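The stone rows at Orska run downhill from a low cairn toward the shore, and most visitors walk past them. The uprights are small, few of them higher than a knee, and heather hides the lower courses by August.

Branwen Eynon first planned the site with a tape and two ranging rods. Her drawing shows 111 stones in five rows. A later survey by Neelam Mishra, made after a moor fire had cleared the slope, raised the total to 164. Most of the added stones lie at the eastern end, where peat had covered them to a depth of 62 centimeters.

The rows are not parallel. They spread as they descend, and the widest gap faces the inlet at Sendholm. Mishra takes the cairn to be the older feature — its kerb is cut by the upper end of the third row — but no datable material has come from either. A trench at Mollah, across the inlet, found a similar kerb with charcoal beneath it. Those samples have yet to be reported.

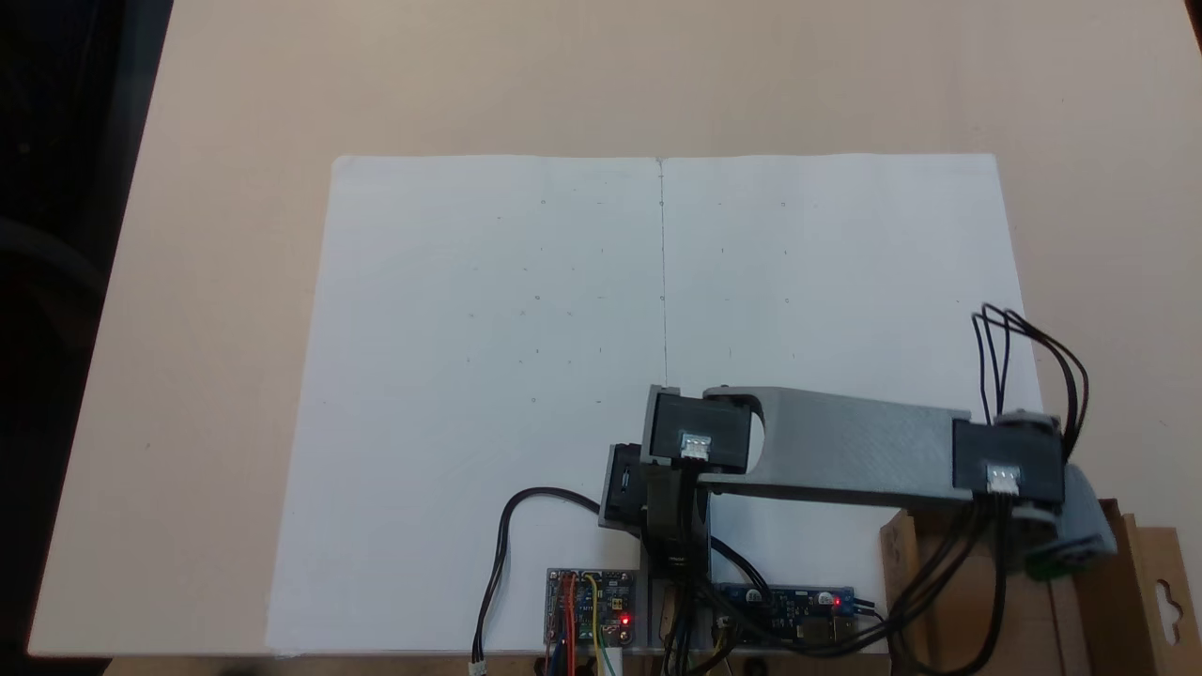
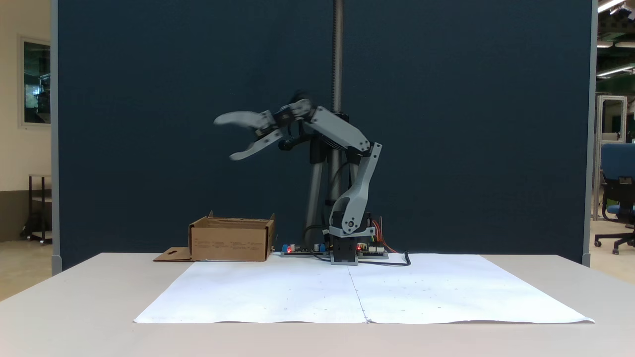
Eynon's plan and Mishra's differ most in how they treat fallen stones. Eynon left them out unless a socket could be found; Mishra plotted each one where it lay. The rows are reached by the track from Orna, and the gate at the top should be kept shut during lambing.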